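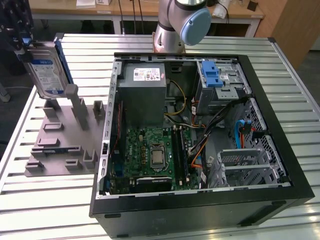
Dell refurb desktop, 7 months in. Paid 316 from the Wolerville outlet, shipping extra. Wanted something dull for invoices and the kids' homework. Got that.

Boots fast, quiet most of the day. Fan gets loud with more than 10 tabs open and a video call going. Keyboard in the box is junk, threw mine in a drawer. 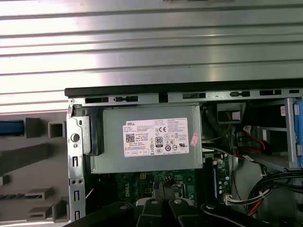

Seller was slow to anwser. Wrote in July, got a form reply, then Qusai Matar at the Esquivel store sorted the warranty in one call – good guy.

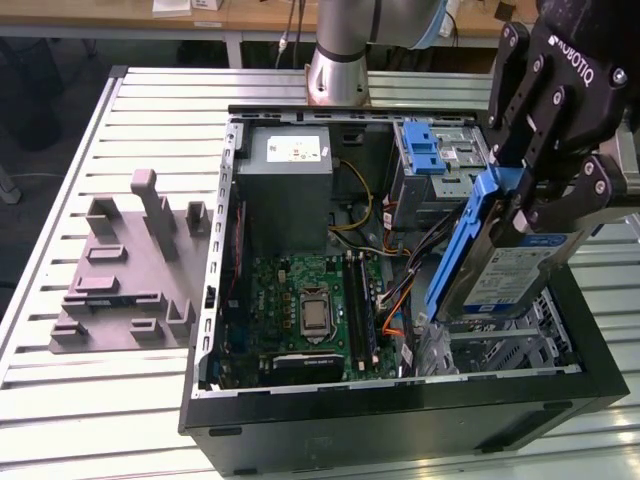 Side panel off, power supply at upper left.

Compared it with a new Gornelell at 400. Newer ports, sure, but no room to add anything. 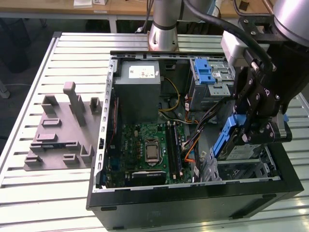

Storage was my one real gripe. Came half full of trial software, took a whole evening to clear. Blue drive caddy is easy to spot next to the bays, so I'd go bigger there before paying for a new machine. Four stars, woud buy again.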